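Chapter 7

Monitoring a Ceasefire

After reading this chapter you should be able to:

- say what a ceasefire agreement does and does not settle
- describe the main jobs of a monitoring mission
- explain why casualty counts from the same incident often differ
- read a monthly monitoring report and point out its gaps

Key terms: ceasefire, line of contact, violation, verification, buffer zone, spoiler, liaison officer

The Brededville Agreement

The agreement signed at Brededville ended eleven weeks of open fighting between the government of Lallero and the Hundura Front. It ran to nine pages. Five of them dealt with where troops could stand, and one dealt with prisoners. The future of the Hundura highlands, the question the war had been fought over, took up a single paragraph that put off talks until both sides had been out of contact for 200 days.

Ceasefire texts are often built this way. The parties agree on what can be measured, such as distances, dates and types of weapon, and leave the political question for later. A short text can be signed quickly, and in Lallero both armies were short of fuel and wanted it signed before the rains in June. The cost came afterward. Officers on the ground had to work out the meaning of words the negotiators had not defined. The text banned "offensive movement," for example, but did not say whether a supply truck driving toward the front counted.

The monitoring mission opened with 43 unarmed observers. They were responsible for a line of contact 263 kilometers long, most of it without a paved road. Thoa Kim, the mission's first head of operations, divided the line into six sectors and put a team house in each. Two of the six were not staffed until the second month.
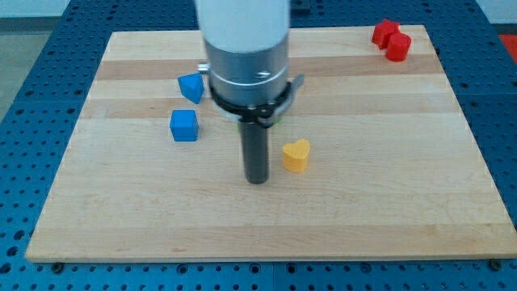
What Monitors Do

A monitoring mission has no power to stop an attack. Its work falls under three headings: observing, verifying and liaison.

Observing means being present. Teams drive fixed and unfixed routes, visit barracks and weapons storage sites, and write down what they find. In Lallero each team filed a report every evening by radio, with a written copy to follow.

Verifying starts with a complaint. One side says its post was shelled, and a team goes to look. It measures craters, collects fragments and interviews soldiers and villagers separately. The finding is one of three: confirmed, not confirmed, or unable to determine. Students often read "not confirmed" to mean that nothing happened. It means only that the team did not find enough evidence to support the complaint.

Liaison means keeping the two sides in touch. Each army named a liaison officer who could be reached at any hour. Tùng Lâm, who held the post for the government side, later wrote that most of his calls concerned cattle and farmers crossing the line. Calls about shooting were less common, but they came at night and had to be answered within minutes.

Counting the Dead

On 1/26/21 a market road outside the town of Kim was hit by mortar fire. The government announced 22 dead that evening. The Front said there were four. The mission's report, released nine days later, gave a figure of 13.

The three figures did not measure the same thing. The government count included people listed as missing. The Front counted only its own fighters. The mission counted bodies seen by its team or recorded by the district hospital, where Thư Âu kept the admissions book. People buried by their families before the team arrived were left out.

Before using any casualty figure, find out who was counted, over what period and by what method. A monthly total adds a further problem, as a rise may reflect more fighting or simply more teams able to reach the area. When the last two sectors in Lallero were staffed, recorded violations went up by a third. Newspapers in the capital reported that the ceasefire was failing.

Spoilers

A spoiler is a person or group that gains from a return to fighting. Spoilers may be outside the agreement, like the small militia led by Hậu Lâm, which was never invited to Brededville and had 900 men under arms. They may also be inside it.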